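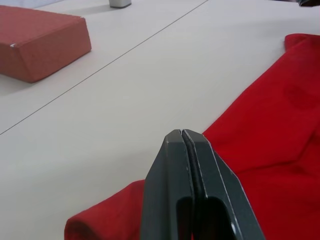
Ticket 121 – Garment Intake, Unero Laundry Services
Category: Quality of finish
Status: Open

Summary of issue
The receiving department at Skellness has returned a parcel of red T-shirts from the Sunday delivery. The shirts were folded to the wrong width and did not fit the shelf dividers. Two of them also showed a hard crease across the chest.

Initial findings
The folding instruction in use at the front table was an earlier version, written for long-sleeved garments. It directs staff to fold from the hem upward before the sleeves are turned in. On a short-sleeved shirt this leaves the shoulders uneven – the probable source of the crease.

Action required
1. Withdraw the earlier instruction from all tables.
2. Spread each shirt with the hem toward the front edge of the table. Smooth the body before any fold is made.
3. Turn in the sleeves, then fold lengthwise.
4. Keep other colors and all socks apart from the shirt being folded.
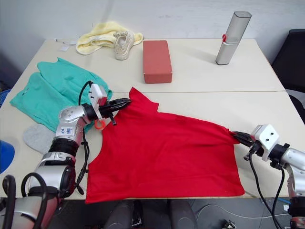 Comment added by Lensa Shiferaw: Step 2 should state which side of the shirt faces up. The Grindis order was folded face up and the Skellness order face down, and both teams believed they were following the instruction.

Response from Intake
The comment is accepted. Step 2 will read "front of the shirt facing down" for all short-sleeved garments. The revised instruction will be issued under the same number, version 3. Shirts already folded for Skellness are to be opened and refolded before dispatch.

Pending: confirmation of divider width from Gebremedhin Mamo.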